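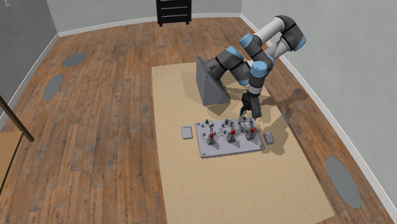
Books > Interviews > Mystery and Crime

New Releases Interviews Reviews Book Clubs Subscribe

Small towns and slow ferries: a talk with the author of the Grinavum mysteries
21/05/2020

The second Grinavum mystery came out as an ebook this month, and its author, who publishes under the name Korell and prefers to leave it at that, spoke to us by phone from a kitchen table with a dog underneath it.

The new book, The Safavi Ledger, picks up in March, four months after the first one ended. A bookkeeper goes missing from the island town of Grinavum, and the only person who seems bothered is the woman who runs the ferry kiosk. It runs to 232 pages, well down on the draft.

"The first draft was 627 pages," Korell said. "Most of that was people waiting for the ferry. I like writing people waiting. My editor likes it less."

The cutting took the whole of last winter. A subplot about a boundary dispute went, along with a retired constable who had his own chapter. Korell has kept the constable in a separate file and thinks he may turn up in book three.

Grinavum is made up, though readers have written in to say which island it must be. "I've had 13 different answers so far. One man sent me a map with the kiosk marked on it. I wrote back and thanked him. He might be right about the harbour - I did borrow a harbour."
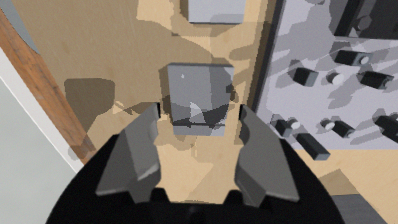 Korell worked in a council rates office for years before writing fiction, and the ledger of the title comes from that. "You get to know a town by who pays late and who pays early. The ones who pay early are more interesting. I couldn't use any of the real ones, so the Safavi family had to be built up from nothing."

The books are released through Jultiton, a small press that does mostly crime and some historical fiction. Korell tried larger publishers with the first manuscript and had no offers. "Jultiton took six weeks to answer and then asked for a different ending. I was annoyed for a day. Then I wrote it and it was better."

Asked about the romance between the kiosk owner and the ferry engineer, which has divided reviewers, Korell was unmoved. "They're both in their fifties and they've both been let down. They're going to be careful. If people want them to hurry up, they'll have to wait until the next one."

The third book has a title, which Korell would not give, and 2 finished chapters. It starts on the mainland.

Contact us | Copyright 2020 | Back to top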